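别再只报成功率了

写得急，赶在出门前，想到哪写到哪，错字大家包涵。

起因是昨天晚上把Brikmont那份整理任务的结果又翻了一遍。双臂，桌面，杂物分类进筐，869条遥操作示范训出来的策略。表格很漂亮，一行一个任务，后面一个百分数。看完我的感觉是，什么也没学到。

不是说结果不好。是这个数字不告诉我任何我想知道的事。

先说整理这个任务本身。很多人看不上，觉得抓放抓放，都做了多少年了。抓放单件物体，背景干净，那确实做了很多年。一桌子日用品横七竖八躺着，是另外一回事。瓶子躺着会滚。剃须刀又细又长，贴着桌面，手指下去的高度差一点就空了。手持吸尘器那种体积的东西，横在中间，后面的小件全被它挡着，从正前方的相机看，基本等于不存在。

所以“整理”两个字底下其实藏了好几个问题：先拿谁，用哪只手，从哪个角度下去，拿了往哪放，放歪了管不管。把这些压成一个百分数，信息全丢了。
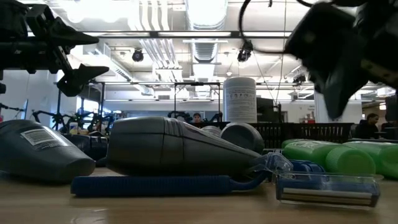
图1 物品横放在桌面：深灰色瓶子、手持吸尘器、蓝柄剃须刀、两只绿色瓶子，上方为两只夹爪

我自己比较在意的是顺序。策略先伸手去拿哪一件？示范里人是有习惯的，有人从右往左，有人先挑大的。模仿学习会把这个习惯一起学走，学走了也没关系，问题是论文里没人写。换一个摆法，习惯用不上了，成功率掉下来，作者说是“分布外”。什么叫分布外？物体没变，筐没变，桌子没变，就是先后不一样了。这种掉法和换一个没见过的物体掉下来，原因完全两码事，可是表里都是同一格。

Undano那边之前的做法我觉得好一点，至少把一次任务拆成段，接近、夹住、抬起、移动、松开，每段单独记。麻烦，真的麻烦，标注的人要骂的。但是拆完一看就知道毛病在哪。卡在夹住，那是感知或者手指的事。卡在松开，多半是筐口附近的示范太少。两种毛病的药不一样，混在一起你只会得出一个结论：再多采点数据。

再多采点数据。这句话现在快成了口头禅了。

我不反对采数据。869条不算多，有人张口就是2000条。可是2000条里面有多少条是同一个开局？如果每次物体都摆在差不多的位置，第两百条以后的边际收益我很怀疑。我宁可要869条开局真正打散的，也不要2000条长得一样的。这个话没有实验撑着，是我的偏见，写在这里，欢迎拿数据来打脸。

再说评测里的“人”。这是我最想吐槽的。一次失败以后，谁来复位？复位成什么样？很多组是做评测的人随手摆回去，他看过前面的失败，下意识就会摆得“好抓”一点。不是作弊，是人都这样。Drunetness的评测流程规定开局要按预先生成的摆放表来，摆完对照片叠一下，差太多重摆。慢得要命，一个下午跑不了多少轮。但我现在只信这种数。

还有筐。大家写方法的时候写物体写得很细，写筐一句话带过。可是筐才是定义“成功”的东西啊。网格小筐，口不大，一个挨一个排着，夹爪带着东西下去，两边的余量很小。碰到旁边的筐，把它推歪了，东西还是进去了，算不算成功？我见过的报告大部分算。那下一件呢，筐已经歪了，策略还按原来的位置去放，掉在外面，这一次的失败该记在谁头上？ 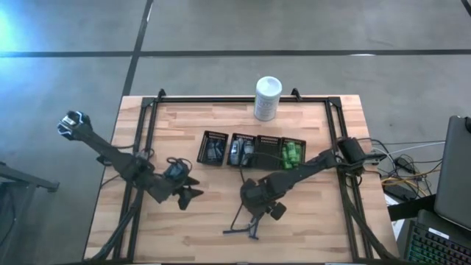 图2 双臂工作台，桌面后侧并排放着四只黑色网格小筐，右侧夹爪旁有一件蓝柄小工具

我的意见是，碰动了筐就应该单独记一笔，不扣分也行，但得有。长任务里面误差是攒出来的，单步看每步都过得去，攒到第三件第四件就垮了。只看最终结果，你看到的是后面那几件“比较难”，其实难的不是物体，是前面留下来的烂摊子。

顺便说小件。牙刷、小刷子这一类细长平躺的东西，我觉得应该强制写进每个整理类的测试集。它们暴露问题最快。大瓶子夹偏了照样能拎起来，细柄不行，偏了就转，一转朝向就全变了，后面放的动作全错。一个方法敢不敢把细柄物体的数单独列出来，我基本上就能判断作者对自己的东西有没有数。

会有人说，你要求这么多，小组做不起。我承认。两个人的组，设备要排队，投稿有死线，哪有空标分段。Gil这个评测脚本我试过，能从夹爪开合和末端高度自动切一个粗的分段，不准，但是比没有强，人工再扫一遍就行了，省下来的时间很可观。所以“做不起”这个理由，我现在只接受一半。

那到底该报什么。我的最低要求3条，写短点：

开局怎么摆的，谁摆的，摆放表放出来。
分段的结果，哪怕是粗分的。
失败的录像，不要剪，不要挑。

第三条阻力最大，我知道。成功的视频人人都放，还配音乐，加速八倍。失败的放出来难看，审稿人看了心里也打鼓。可是我做这行这几年，真正学到东西的时候，几乎都是盯着失败录像看的时候。看夹爪在瓶盖旁边犹豫，来回晃，最后从空气里合上，你马上就知道它看到的和你看到的不是一个东西。这种理解，百分数给不了，损失曲线也给不了。

也有反对意见我觉得有道里。有人说分段指标会让大家去刷分段，接近做得特别漂亮，最后东西没进筐。会的，肯定会有人这么干。那就总成功率和分段一起报，谁也别想单独拿出来吹。还有人说硬件不一样，夹爪不一样，分段数字没法横着比。对，本来就没法比，总成功率也没法比啊，只不过大家一直假装能比。

最后说回Brikmont那份表。我没有说它是错的，训练细节写得算清楚，示范条数也给了。但我想看的是：吸尘器后面被挡住的小件，它到底是第几个去拿的，拿的时候有没有先把吸尘器挪开，还是直接从上面硬下去。这一句话，表里没有，正文里没有，附录我翻了2遍也没有。

已经给作者发邮件了，问能不能把没剪的录像放出来。有回音再更。

2025年5月29日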